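Limescale and the kitchen tap, part two

The aerator came off on Monday with a strap wrench and a fair bit of swearing. Flow at the tap had dropped to 80 mL per second with the lever fully open. With the aerator out it went straight to 200, so the valve body is fine and the restriction was all in the mesh.

Our water is hard. Saeed Moradi, two streets over, tested his and got a similar result to mine.
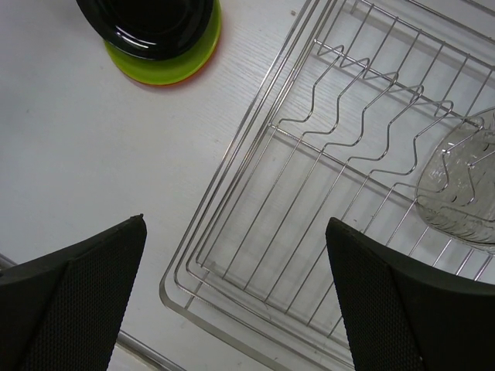

I soaked the mesh in 500 mL of warm water with two tablespoons of citric acid. Vinegar works too, but it's slower and the smell hangs around. Leave chrome parts out of the bath, as the acid can dull the finish. The rubber washer had gone hard, so I replaced it.

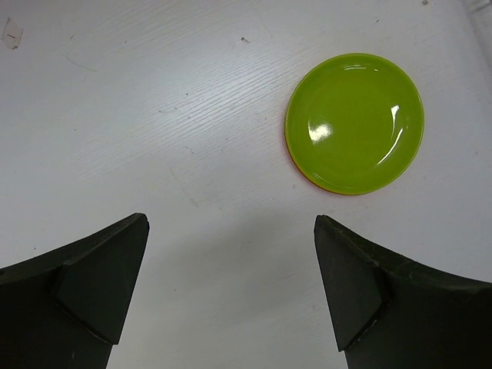
Green plate on the white tabletop.

Reassembly is mesh, flow disc, washer, housing. Hand tight only. If it weeps at the thread, check that the washer is seated before you reach for tape. Aslı Yalçınkaya asked after part one whether a softener would be worth it. For one tap, no. For a hot water system, probably, and I'll run the numbers in July. 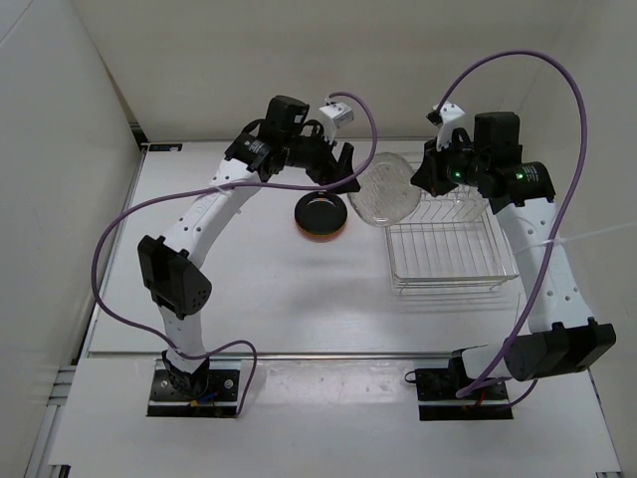
Two arms on their black mounting plates, purple cable looped over the left one.

Next up is the shower head, which has the same problem and a worse thread.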